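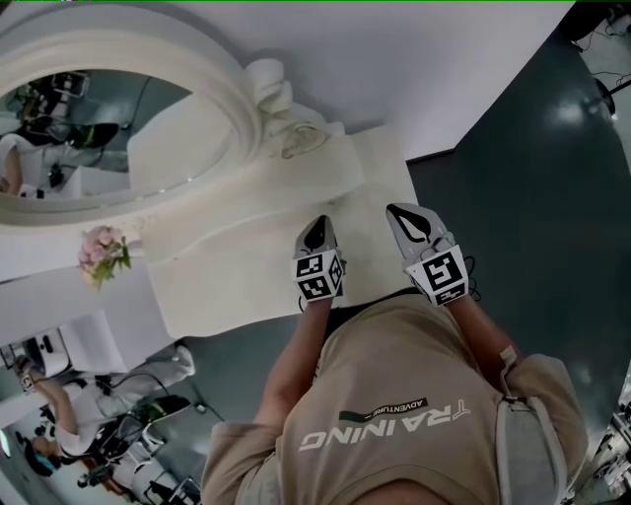 Progress report to the Mfinanga fund
Prepared by Subira Mosoti, Wanditz
12 February 2018

Summary

Collection of household examples at the Irnstead site is under way. We planned for 2,000 usable examples by the end of June and still expect to reach that figure. Spending is within the agreed budget.

Work at the vanity

The vanity tasks cover light tidying: moving flowers, folding and placing a cloth, wiping near the mirror. Ilango Lobo wrote the task sheet, which now has 16 entries. Each is repeated by several people so that the learning system does not pick up one person's habits.

We record with marked gloves and with hand-held grippers. The marker cubes give us the position of each hand or tool – the cube on the gripper sits on top of the body, so it has to stay in view of another camera. The mirror shows people and railings from elsewhere in the building, and we have kept it in place on purpose, as homes have mirrors too.

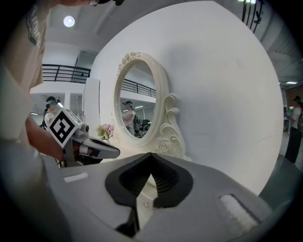
Problems

The gripper recordings take longer to check than the glove ones. Mwangi Barasa rejected 100 examples in the first batch, mostly for lost markers. Tatu Koech has changed the checking script and the second batch is being run through it now.

Next period

Train 5 more collectors. Deliver the first checked set to Revar. Audrey-Anne Campbell will send the revised cost table separately.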